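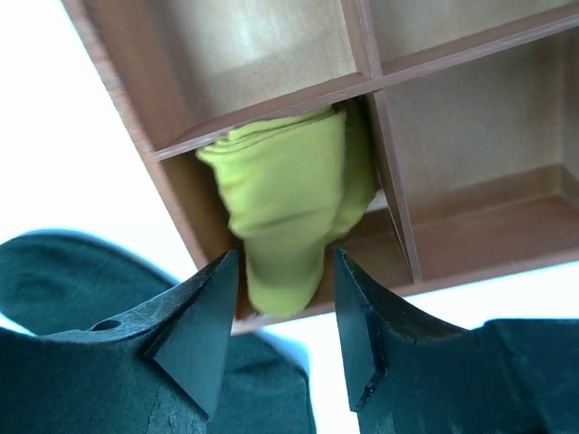
Folded cloth in a shelf compartment, with the gripper open at its lower end.

Midow Help > Home and Workshop > Machines and automation

Can a robot arm put away small laundry yet?

Dima Khoury
Posted in September

I help run a guest house in Privetberg with a small workshop attached. Between the two we get through a lot of cloths, socks, tea towels and odd bits that have to be sorted, folded and put on shelves or in trays. It takes one person most of Tuesday morning and it is the job everyone tries to swap.

I have been reading up on whether a pair of arms on a bench could take over part of it. I don't mean a machine that washes or irons. I mean picking a soft item off a table, folding it near enough, and putting it in the right compartment. The same arms would ideally sort screws and fittings into trays for the workshop in the afternoon.

What puts me off is that the videos I find are short and start with everything laid out neatly. Our cloths come out of the dryer in a lump. I'd also like to know how much room it needs. The space I have in mind is a bench against the wall with a shelf over it, and I can't give up the rest of the room.
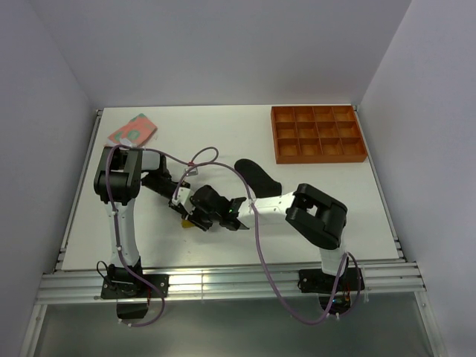

Two arms on the front rail, grippers meeting over the middle of the table. The compartment tray is at the back on the right.

A layout like this is what I'm thinking of, with both arms fixed along the front and walls on three sides. My questions are whether two arms are really needed for cloth, whether an open-fronted shelf is harder for them than a flat tray, and whether the loop of cable hanging over the work is normal. I would be worried about it catching on things.

Thanks for any help. Please say if you have used one or only read about them, as I've done plenty of reading.

wendt_bench
Replied the same day

I've used a two-arm bench at work for a bit over a year, so this is from use.

Two arms: yes, for folding. One arm can pick up a cloth and drop it somewhere, and if all you want is dirty in one bin and clean in another then save your money. To fold you need to hold one corner while you move another. You can do a rough fold with one arm by dragging the cloth against the table, but it creeps and you end up with a twist in it.

Shelf or tray: the shelf is harder. With a tray the arm comes down from above and lets go. With a shelf it has to go in from the front, and the fingers take up space as well as the cloth. If the compartment is a tight fit the fingers rub the sides, or they drag the cloth back out with them as they leave. Pick a shelf with openings a good deal wider than your biggest folded item. Put the things you care about in the bottom row if the arms are mounted low, as the upper row is a stretch. And fix the shelf down. Ours wasn't fixed, and it moved a little every time it was knocked until the arm was missing it altogether.

We kept a tally of one batch of small cloths, all the same size, laid out flat and one at a time. Out of 94 it put 26 somewhere I would have had to go back and sort out. That was a good day. From a lump it was so much worse that we stopped counting. Getting one item out of a pile without bringing two others along is the bit that isn't solved for people like us.

Cable: some slack is normal, because the wrist has to turn and a tight cable will pull out of its connector. Clip it along the links and leave the spare where the arm bends. Run both arms slowly through their full reach and watch where the loops go. If one comes down where the work is, move the clips.

Don't plan on socks. A cloth has corners to aim for. A sock doesn't, and dark ones are hard for our cameras to make out against each other.

Edine Road Laundry
Replied the next day

No. Just get a folding board. We do five bags a morning with one and it never needs restarting.

pekka_m
Replied two days later

I only do the workshop side so I can't speak for laundry. Sorting fittings into a divided tray works fairly well if the cells are large and the parts are all one kind. Screws fed from a strip are fine. Screws in a heap are not. Ours ran 3463 cycles before the finger tips needed changing, and the tips are cheap if you can print them.

On the bench size, measure the elbows as well as the hands. They swing out further than you expect, and a shelf mounted above the bench may well get hit. I'd stand it at the back or to one side.

Dima Khoury
Replied the same week

Thank you all. I'm going to leave the laundry as it is and look at one arm for the fittings. wendt_bench, how did you fix the shelf down in the end, screws or clamps?

wendt_bench

Clamps first, until we were happy with where it stood. Then two screws through the bottom.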